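Monday, March 13, 2023

Riltmont Freedivers to open a summer kayak diving season from the shore at Skekiden

After a long winter of pool evenings, map-gazing and a great deal of tea, we at the Riltmont Freediving Club are very happy to announce our first full season of kayak dives. It begins in June from the shingle beach at Skekiden, and everyone who holds a basic freediving certificate is warmly invited, whether or not they have ever sat in a kayak before. 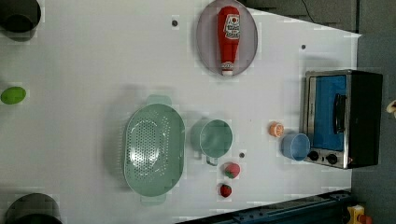
The club has always dived from the beach, and many of us love it still, but the best of the kelp lies beyond a comfortable swim. A kayak gets you there with some breath left in you, gives you somewhere to rest between dives, and carries your flask and a dry jumper (which matters more than you might think, even in summer). Divers will go out in groups of 4, always with 2 on the surface, and every kayak will fly a tall flag so that passing boats can see us from a good way off. 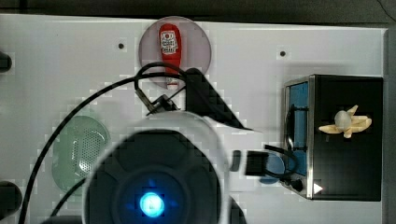

Where we will be diving

Our main site is Ha Reef, a gentle ridge some 200 metres offshore, with wrasse, spider crabs and, on a still morning, quite wonderful light. When the wind is in the west we shall move round to Hudik Cove, where the water is shallower and the launch a good deal kinder on the knees.

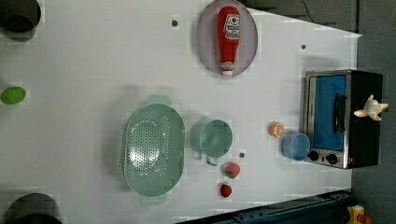
Newcomers will spend their first 3 sessions in the cove in any case, learning to anchor, to slip off the side without tipping everything in after them, and to climb back aboard, a skill that takes rather more practice than the diving does! Kayaks, paddles and flags are provided by the club. Please bring your own wetsuit, mask, fins and weight belt.

Places can be booked at the club hut in Riltmont on any pool evening, and members of neighbouring clubs are very welcome to come along and ask us questions.

Ends

Issued by the Riltmont Freediving Club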